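Housekeeping Practice, Unit 2: Beds and Bedding
Bornirach Centre course handout
Session 26: Summer mats and the covers under them

Read before the session. Bring the handout with you, as there is space on the back for your own notes.

What the session covers

Dressing a bed for hot weather with a woven mat, looking after the mat, and dealing with clothes that have been left on the bed. Quilts and winter covers were dealt with in the last session and are only mentioned where they meet the mat.

1. Types of mat

Woven sleeping mats are sold in bamboo, rattan, straw and rush. From a distance they look much alike. Bamboo is the smoothest and coolest to lie on, but the stiffer kinds do not bend well over a soft mattress. Rattan is softer and folds more easily. Straw and rush are light and cheap, smell of grass when new and mark quickly if anything is spilt on them.

Many mats are striped because light and dark strips are woven in turn. The stripes are useful when laying the mat, as a crooked stripe shows at once against the side of the bed.

If you are not sure what a mat is made of, treat it as straw. That means a barely damp cloth and no soaking.

2. Laying the mat

Strip the bed down to the layer that is staying on. This may be a fitted sheet, or a thin quilt if the mattress is hard. Smooth it from the middle outwards. A fold under a mat can be felt all night and will crack the weave in time.

Unroll the mat from the head of the bed to the foot. Do not drag it across. Check that the stripes run straight, then press along the edges with the flat of the hand.

A mat is often smaller than the mattress. Leave an even border of the lower cover on each side where you can. If the lower cover is patterned, the border will be seen, so pull it flat and tuck in any loose corner.

Kneeling on the bed to reach the far side is allowed. Put the knee down flat and lift it again before moving. Sliding the knee catches the strips. Check cuffs and buttons too, and keep long nails clear of the edge binding.

3. Clothes on the bed

Clear clothes before you touch the bedding. Take the top item first and shake it out over the bed, then look at what was beneath it. Small things get folded up inside larger ones and go missing.

Sort into wear again, wash and put away. Dark and red items are kept apart from pale ones at this stage, before they reach the basket. Anything hanging over the side goes into the sorting too.

Striped mat on the bed, seen in both pictures:

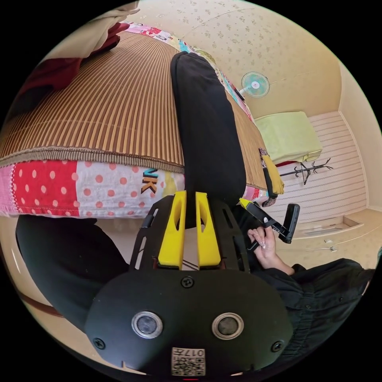
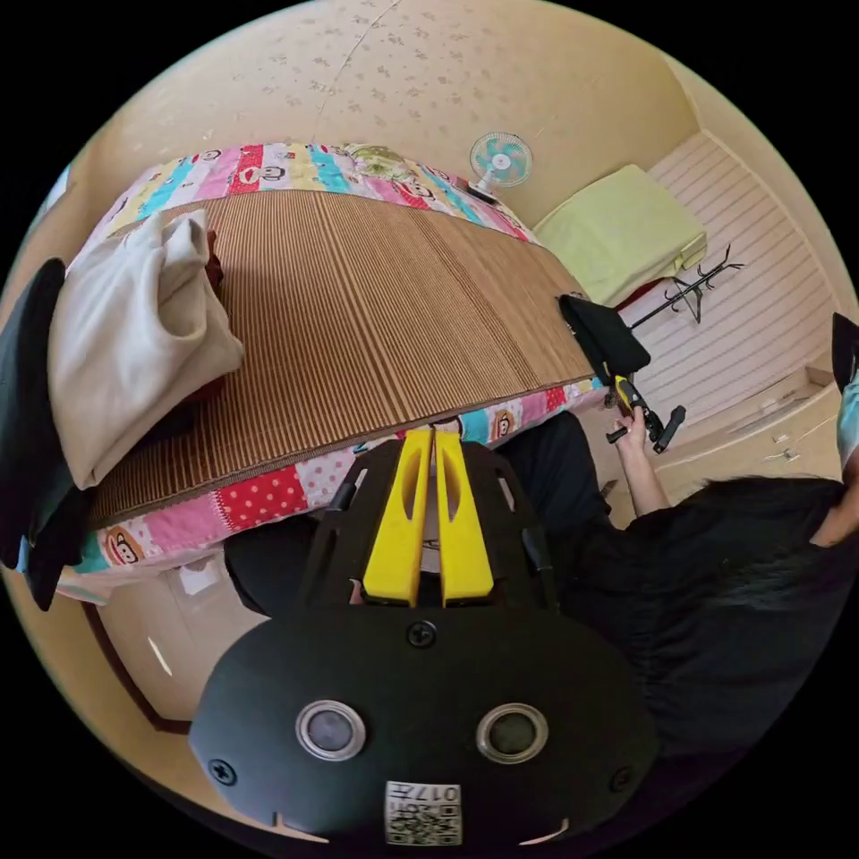 4. Cleaning and storing

Wipe along the weave, never across it. Use a cloth wrung out in plain water and dry the mat in the shade with air on both sides. Direct sun makes bamboo brittle and turns straw yellow.

For storage, roll the mat with the face outwards, tie it in two places and stand it upright in a dry cupboard. Folding is only for mats made with a cloth hinge. Look at stored mats once in March, before the warm weather, and wipe off any dust.

The lower cover is washed on its own programme. Patchwork with several strong colours should be tested at one corner with a damp white cloth before the first wash.

5. For next time

Lay a mat at home, or a large towel if you do not have one, and write down which step took longest. Session 27 is on pillows. The stock list for the practice room is on sheet 42.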